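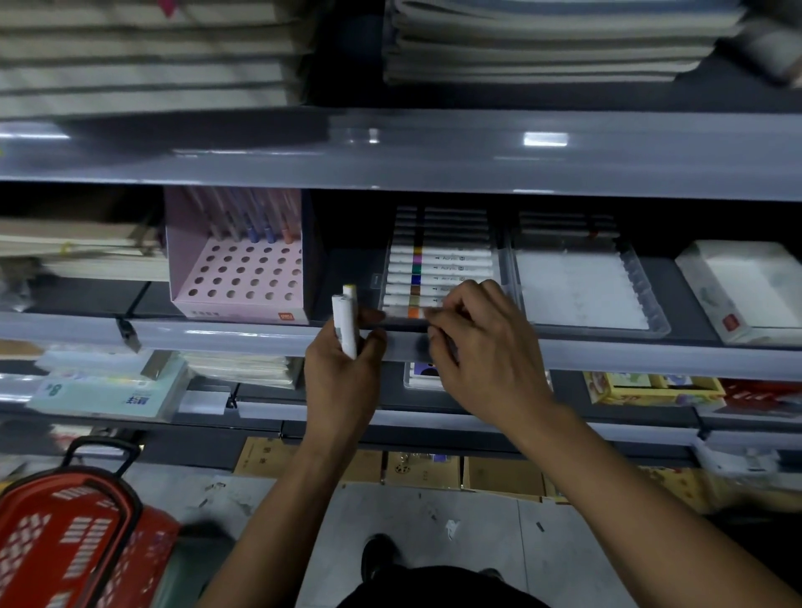 Commenters on the draft rules asked for a longer question period and a clearer statement of what the judges will score, and both requests have been met in the final version, the Palum Innovation Office said in announcing its second university pitch competition.

PALUM, June 19, 2018. The Palum Innovation Office will accept applications for the competition through its online form starting today. Student and faculty teams from the engineering, chemistry and life science departments may apply. Each team must have at least one enrolled student and one faculty adviser. Teams that received an award last year may apply again with a different technology but may not resubmit the same one.

The competition has 3 tracks: energy and materials, medical devices, and software. A team enters one track only. If a proposal fits more than one, the team names a first choice on the form, and the office may move it to another track before the first review. The office will notify the team in writing if this happens.

The first review is done on paper. Each proposal is limited to five pages, including figures but not references. It must state the problem, the technical approach, the current stage of development, the status of any patent filing, and the use of funds. Proposals over the limit will be returned once for correction. A second version over the limit will not be read.

2 shares

The office will select 40 proposals for the second stage. These teams will attend a half-day working session at the Sernia building, where they will meet with licensing staff and prepare a short presentation. Attendance by at least two members of each team is required. The session covers cost estimates, basic market sizing, and the difference between a provisional and a full patent application. Slides will be posted afterward on the competition page.

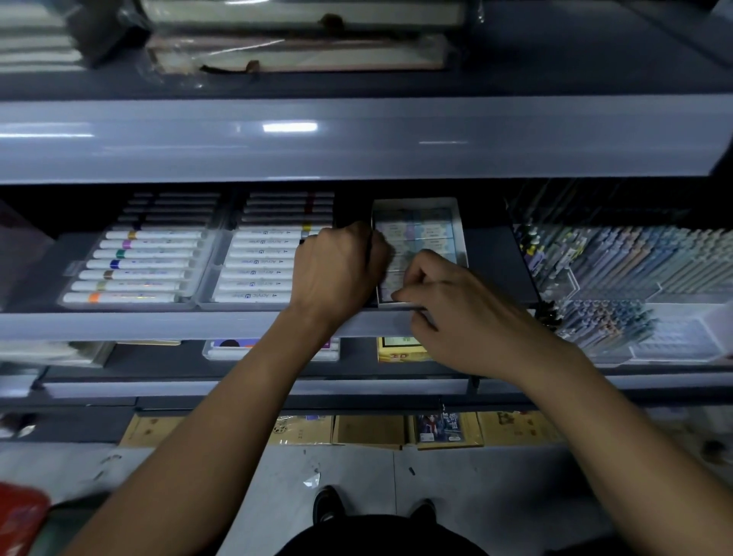
Presentations at the final are limited to six minutes, followed by four minutes of questions. Last year the question period was two minutes. Slides must be submitted in PDF format by noon on the day before the event. Video is allowed if it runs without sound. Working prototypes may be shown at the tables in the lobby but may not be brought on stage, with the exception of handheld devices.

Judges will score each presentation on technical merit, evidence of a customer need, quality of the development plan, and team readiness. Technical merit carries double weight. Scores will be released to each team after the event along with written comments. Rankings below the award level will not be published.

Awards take the form of development grants and are paid to the department account of the faculty adviser. Funds may be used for prototype parts, testing, outside fabrication and patent fees. They may not be used for salaries or travel. A team has 12 months to spend the grant and must file a one-page report at the midpoint.

Ojeda will again provide bench space to the winning team in each track. Drarkska joins this year as a sponsor of the energy and materials track and will make test equipment available to finalists in that track by appointment. Neither sponsor receives any right to the technology presented. Sponsors do not take part in scoring.
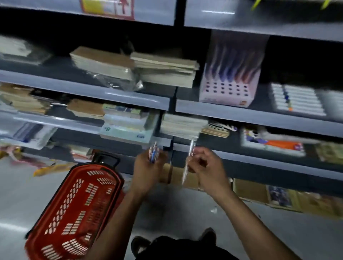 Several faculty advisers asked in May whether public presentation at the final would count as disclosure for patent purposes, and one wrote that "the answer needs to be on the form itself, before a student signs it." The form now carries a notice stating that the final is open to the public and that teams should speak with licensing staff before presenting unfiled material. A non-confidential summary may be used in place of full technical detail, with no effect on the score.

The final will be held in room 2505 of the Sernia building. Seating is open and registration is free. A networking hour follows in the lobby.

Application forms, the full rules and the scoring sheet are available on the competition page of the Palum Innovation Office. Questions about eligibility should be sent through the contact form on the same page before an application is started.

46 shares
3 comments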